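From: Rehema Kaijage
To: chores-and-automation list
Date: July 27, 2019
Subject: Re: Table clearing – are we there yet?

Josué Trindade wrote:

> I have read the Brorkholm summary twice and still cannot tell what the
> 3,761 refers to. If it is attempts, the figure is modest. If it is completed
> clearances, I would like to know who checked them. My own position has
> not moved since October. A machine that can lift a tin off a table is not
> a machine that can clear a table, and a kitchen has more in it than tins.
> We looked at the Skastinell arm for the canteen at Nyaga and decided
> against it. The staff there clear a table in the time it takes the arm to
> make up its mind. Can anyone show me what the work looks like from the
> machine's side, and say plainly which parts of it are solved?

Josué,

The 3,761 is attempts at single picks. It is not clearances, and the summary should have said so in its first line. Of those, 536 were stopped by the operator before the fingers closed. The stops are counted as failures in the long table at the back and left out altogether in the short one, which explains why the two do not agree. I have asked for one rule to be used in both.

On your second question, it helps to look at a mixed table before anything has been gripped. The view is from the wrist, with the fingers open. 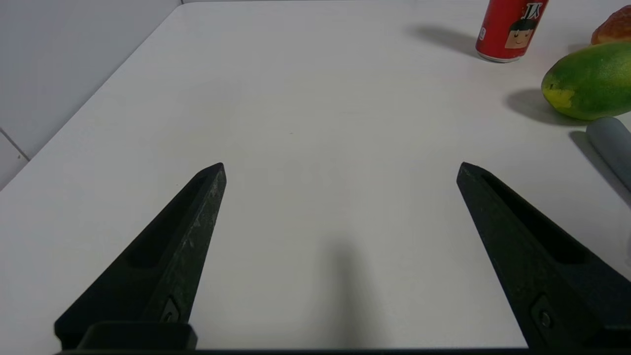 Wrist view, fingers open over the table. Drinks can, bread and papaya to the right.

Finding the objects is the part I would call solved, within limits. On a pale, plain surface in even light, the outlines separate well, and the shadows cause less trouble than they did. The limits are at the border of the view. When an object is only partly visible, the planner has to guess at its extent, and a poor guess puts a finger where the rest of the object is. The usual remedy is to move the wrist and look again. That costs time, and it is a good part of the slowness your staff noticed.

Choosing how to hold each thing is only partly solved. A can is close to the ideal case: rigid, regular and of a standard width. Fruit varies in width from one end to the other and may roll when touched. Bread is worse, as the force that holds a can securely will flatten a soft roll. With two rigid tapered fingers and no reliable sense of force at the tips, one closing setting will not do for all of them. Bernolwood keep 3 settings and pick between them by object class. It works as long as the class is right. When it is wrong the result tends to be either a dropped fruit or a crushed roll, and their log does not separate the two. I think it should.

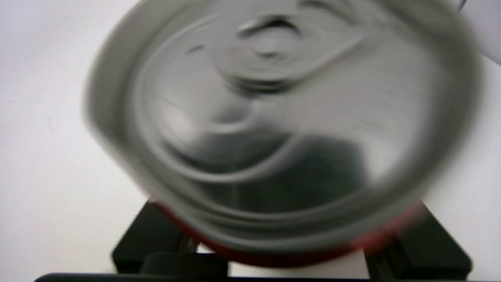
Estimating the pose of something close to the wrist is where I would put most of the remaining effort. At that range the object hides much of what the camera might use as a reference, and any relative movement during the exposure is spread over a large part of the picture. The can's lid is a fair instance: the rim has a doubled outline and the pressed rings have turned into arcs, though the pull tab can still be made out. The tilt can be judged by eye. A routine that fits an ellipse to the rim has two candidate edges to choose from, and the answer depends on which it takes. For a closed, empty-handed approach the error may not matter. For setting an open can upright, with liquid in it, it does. Shorter exposures help if there is enough light, and a canteen in the evening may not have it. The other course is to pause the wrist before each estimate – more time again.

So, plainly, as you asked:

Detection on a plain table: yes.
Picking rigid, regular items: mostly.
Soft or uneven items: with supervision.
Placing with the right way up: not dependably.
Deciding what is rubbish and what is somebody's lunch: no, and I have not seen a serious attempt at it.

The last of these would have settled the matter for Nyaga on its own. I agree with your decision there. I do not agree that picking a can tells us nothing. It separates the faults in seeing from the faults in holding, and a full clearance test mixes them together so that you cannot say which one to mend.

What I would propose for the next round is a fixed set of 8 items, laid out afresh each time by someone who is not running the arm, with every operator stop recorded along with the reason for it. Time should be taken from the first movement to the last item down, including second looks. If you can let me have the canteen's own clearing times, measured the same way, we can put the two side by side.

I can send the full log to anyone on the list who wants it. It is long and the column headings need work.

Rehema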